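Kanden to start curbside pickup of worn-out household textiles in April

Households in Kanden will be able to leave old towels, sheets and clothing at the curb for pickup starting in April, the town's waste office said Wednesday.

The service will run every second week on the same day as cardboard. It covers all addresses inside the town limits and the houses along Zinelell Road as far as the bridge. Residents will not pay extra during the trial, which is planned to last 14 months.

Until now, people with worn-out textiles have had two choices. They could drive them to the bin behind the Oksanen hardware store, which is open during store hours only, or put them in the regular trash. The waste office says most people have done the second.

"We get calls about it all the time," said Irja Lappalainen, who runs the office. "Someone has cleaned out a linen closet, the thrift store doesn't want sheets with holes in them, and they ask me where to take them. I've had to tell them the trash, and I don't like saying it."

The town will hand out 1000 orange bags before the first pickup. They can be collected at the library and at the town hall front desk, two per household. After that, any clear plastic bag will do as long as it is tied shut and weighs no more than 27 pounds.

Textiles must be clean and dry. Damp cloth grows mold in storage, and one wet bag can spoil the ones stacked against it — the most common problem other towns have reported, according to the waste office. Items with paint, oil or solvent on them still belong in the trash or, for larger amounts, at the hazardous waste counter.

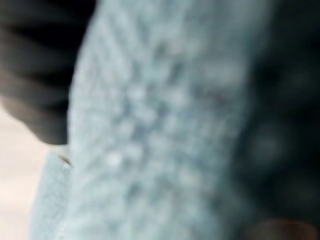
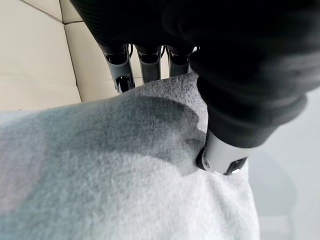 Light-colored cloth, close up.

Accepted items include towels, bed linens, curtains, tablecloths, blankets and clothing of any fiber. Buttons and zippers can stay on. Pillows, comforters, carpets, shoes and mattress pads will not be taken, and bags that contain them will be left at the curb with a tag.

The bags will go to Trunari, a sorting company that already handles textiles for two neighboring towns. Cotton towels and sheets that are too worn to use again will be cut into wiping rags for repair shops. Wool and mixed fibers will be shredded for padding and insulation. Anything still wearable will be set aside and offered back to thrift stores in the area.

Eetu Partanen, plant manager at Trunari, said terry cloth is among the easier materials to find a buyer for. "A bath towel that is thin in the middle is still a good rag," he said. "Polyester fleece is harder. We take it, but right now most of it ends up as filling."

The town council approved the trial last fall by a vote of 8 to 3. Those against it questioned the cost of a separate truck. Under the final plan there will be no separate truck — the textile bags will ride in a side compartment of the cardboard truck and be unloaded at the depot before the load is weighed.

Aarne Savolainen, one of the three who voted no, said he still has doubts about the winter months. "Bags sit out in the snow from the night before," he said. "I'd like to see how dry they are when they get to the depot in January."

Lappalainen said residents will be asked to put bags out after 6 a.m. on pickup day, under the lid of the cardboard bin if there is room. Apartment buildings with a shared trash room may get a covered cart in place of curbside pickup. Building managers need to request one from the office.

The bin at Oksanen will stay where it is for now. Itziar Casado, who manages the store, said it fills up fastest in spring and right after the holidays, and that customers often leave bags on the ground next to it when it is full. The town will look at whether to keep it once the trial is halfway through.

A printed schedule will be mailed with the next water bill. Pickup days are also posted at the library. Questions can be directed to the waste office at town hall, which is open weekdays from 9 a.m. to 3 p.m.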